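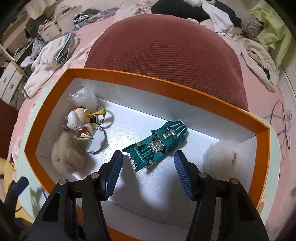 BRELLTHORPE - The toy lending library on the lower level of the Brellthorpe town hall will stay open through next summer after the town council voted to cover its rent and heating for another year.

The vote, taken shortly before 9 p.m. at the council's December meeting, passed with one member opposed. It ends several months of doubt about the library, which had been told in the spring that the two rooms it uses might be turned into records storage.

The library lends toys, puzzles and board games to families the way a regular library lends books. A household membership costs $60 a year and lets a family take out 4 items at a time. Loans run for three weeks and can be renewed once if no other family has asked for the item.

According to the report given to the council, 132 households now hold a membership. Most live in Brellthorpe itself. The rest come from Tetteh and from the farm roads east of the river, where the nearest toy store is a drive of more than half an hour.

The report said toy vehicles and building sets are the most borrowed items for children under eight. Board games go out most often in the colder months. Large outdoor items, such as ride-on tractors and a folding play tunnel, are mostly borrowed for birthday parties and have to be reserved ahead of time.

Under the new agreement the town will pay the rent and the winter heating bill. The library will go on paying for its own insurance, cleaning supplies and replacement toys out of membership fees and donations. It must also give the council a short written report every 6 months showing how many families are using the service and what has been lost or broken.

The council member who voted against the agreement said the town had put off repairs to the hall roof for two winters and should not be giving up rent on any part of the building until that work was paid for. Other members said the rooms had been empty for years before the library moved in and that no other tenant had asked for them.

The records that were to be stored in the rooms will go to the former water office on Sutari Street. Town staff told the council that building is dry and has a working alarm, but needs new shelving. The cost of the shelving will come up at the next budget session.

Several parents spoke during the public comment period. One mother of three said her children lose interest in most toys within a month and that she would rather return them than keep buying plastic bins. A grandfather from Tetteh said he borrows a box of toys whenever his grandchildren visit and brings it back after they leave. Another speaker asked whether the library could open on at least one weekday evening for parents who work until five.

The library's report said later hours are being looked at. At present it is open two mornings and one afternoon a week, and the limit has been the number of people available to staff the desk. A trial evening session could begin in March if enough people sign up for shifts.

Some rules will change in the new year. Items returned with missing pieces will be held at the desk for one week so that families can look for the parts at home. After that, a replacement charge will apply. Until now there was no set charge, and the desk decided each case on its own. The new price list will be posted by the door and will depend on the size of the item. Families will not be charged for normal wear, such as scratched paint or faded stickers.

Battery toys will now be lent without batteries. The library said it had been spending more on batteries than on new puzzles, and that many came back dead or were left in over the summer and leaked. Rechargeable sets will be sold at the desk at cost.

The library will also stop taking donated stuffed animals, which are hard to clean between loans. Those already on the shelves will be given to the winter clothing drive. Donations of wooden toys, metal and plastic vehicles, dolls with washable clothes, and complete board games are still welcome. Crib toys and anything with a cracked case or a loose magnet cannot be accepted. Donors are asked to bring things in during open hours and not to leave bags on the steps, where several were ruined by rain in the fall.

Pludotness, a Tetteh firm that makes shelving and storage units, has offered to supply new racks for the second room at no charge. The racks would replace a row of old filing cabinets and free up space for a play corner, where children could try a toy before it is checked out. The council accepted the offer on condition that the racks be fixed to the wall and checked by the building inspector before use.

Work on the second room is expected to take two weeks in January. The front room will stay open during that time, but puzzles and large outdoor items will not be available. Families who have those items at home may keep them until the work is done, with no late fee.

Current memberships carry over and do not need to be renewed early. New families can sign up at the desk with proof of address. The household fee can be paid in two parts, and it is waived for families who already get reduced-price school lunches. Child care homes with a town license may join at the same price but are asked to call ahead so that the shelves are not emptied in one visit.

The town hall's lower level is reached by the side door on the parking lot. The ramp there is open, although the handrail is being replaced and the left side is roped off for now. Strollers can be left in the hallway.

The council also approved a new snow plowing contract at the same meeting and put off a decision on parking fees near the river landing. Minutes will be available at the clerk's window once they have been approved.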